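How to Read a Divorce Court Story Without Being Taken In

Filed under: Reading the News
16 February 2007

Every week or so a reader sends me a court story about a marriage that went bad and asks whether it's true. My answer is usually that I don't know, and neither does the reporter. Most of these stories are built from one hearing, often from one person's side of it. They get passed around because they're juicy. They're also about real people who have to go on living in the same town.

What follows is the routine I use before I believe one, repeat one, or let one change my mind about a neighbor. It takes me nearly 14 minutes for a short story. You don't need any legal training, and I don't have any.

What you need

The full story, and I mean the page it first ran on. A pasted paragraph in an email won't do. You also need a pencil, and a phone if the court is one that answers it.

Step 1. Find out who is asking the court for what

Read down until you hit the request. Somebody wants something: a divorce, custody, support, the house, a share of a business, an order to stay away. Write it in the margin.

If you get to the end and can't tell what anybody asked for, the story isn't really a court report. It's gossip with a courthouse in it. I stop there about as often as I go on.

Knowing the request helps because people say what the request calls for. A husband who wants the house will talk about who paid for the roof. A wife who wants custody will talk about who got up at night. They may both be telling the truth. They still picked those truths out of a big pile.

Step 2. Mark every "said"

Go through with the pencil and underline said, told, claimed, alleged, testified and according to. Then look at what's left without a line under it.

In a careful story, the bare statements are dull. The couple married in June. The hearing was put off. The children are six and nine. If you find a bare statement like "the affair went on for years," ask how the writer would know. Often a "she said" got dropped to make the paragraph shorter, and a claim walked out the other end as a fact.

Headlines are worse. I've seen a story where every line was properly pinned on the husband, under a headline that simply announced his wife had cheated. The reporter probably didn't write that headline. It's the only part most people read.

Step 3. Sort filings from testimony from rulings

These are three different things and newspapers blur them all the time.

A filing is paper that one side handed in. Anyone can put nearly anything in one. The fact that it has a stamp on it means a clerk owned a stamp.

Testimony is what a person said under oath, usually with the other side allowed to ask questions afterward. That's better. People still shade things under oath, and some lie flat out.

A ruling is what the judge decided. Even then, read which part got decided. A judge who grants a divorce hasn't always found that anybody cheated on anybody. In plenty of places the court can end the marriage without going into blame at all, and the loser in the newspaper may have lost nothing in the courtroom.

Step 4. Look for the other side, then look at how long it is

"She denied the claims" is four words. If the claims ran for ten paragraphs, those four words aren't balance. Maybe she wasn't in court that day. Maybe her turn comes at the next hearing and the paper won't send anybody. The story should tell you which, and most don't.

Check for the phrase "could not be reached." It can cover three days of phone calls or one call at ten at night.

Step 5. Check the dates

I keep an old clipping from the Skemdale paper that I use when I talk to groups. It's a messy one, with two brothers-in-law, a truck and a missing savings book, and it sounds like it all happened in one terrible weekend. Read it again with a pencil and the events are spread over 6 years. The truck was sold long before anybody moved out. Put in order, it's a sad story about money with a fight near the end.

So write the dates down in a column. Where there's no date, leave a gap. If the most damaging thing in the story is sitting next to a gap, be careful with it.

Step 6. Ask who else is repeating it

Ten websites carrying the same story are usually one story. Compare a sentence from the middle. If the odd wordings match, including the typos, you've got a single source and nine copies. I once followed a custody tale from Rustad through a whole chain of pages and ended up at one unsigned item that had since been taken down. The copies were still up. I expect they still are.

Don't be impressed by percentages either. A reader told me he was "100 percent sure" about that Rustad case because he'd seen it everywhere. He'd seen it once, many times.

Step 7. Call the clerk

Most people skip this. It's the only step that gets you anything new.

Have the names spelled right and a rough date. Ask whether the case exists, whether it's open or closed, and whether there's a written order the public may look at. Don't ask the clerk what really happened. Clerks don't know, and the good ones won't guess. Family files are sealed in some courts, and copies may cost you. If they say no, say thank you and write "not checked" on your sheet. 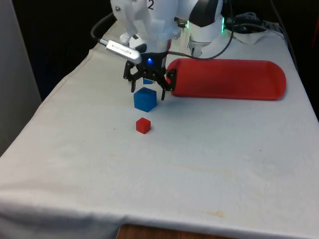
Step 8. Decide what you're willing to say out loud

Now put it in one sentence, with the "said" left in. "He told the court she left in June" is a sentence I can stand behind. "She walked out on him" isn't. If the honest version is too boring to pass along, I take that as a hint.

Where people argue with me

Bendik Ekström wrote to say I'm too hard on small-town court reporters, who are badly paid and have to cover a morning of hearings in one short column. He's right about the pay. I don't see how that helps the woman in the headline. He also said that people who read these stories know perfectly well they're only hearing one side. I'd like to believe that. My mail doesn't back him up.

Others ask whether all this pencil work means you can never believe a person who says they were wronged. No. Some of the ugliest claims turn out to be true, and some true ones never get proved. Holding off on a newspaper story is different from calling someone a liar. If a friend tells you something about her own marriage, you're not reading a newspaper, so put the pencil away and listen.

I've also been asked for a shorter version. Do Steps 2 and 4. You'll miss things, but fewer than you do now.

A note on follow-ups

Write the next hearing date on your calendar if the story gives one, then go look for the result. Out of the last batch I tracked, 2 had any follow-up in print. For the rest, the first accusation is still the last word anybody published, and if you search either name it's what comes up.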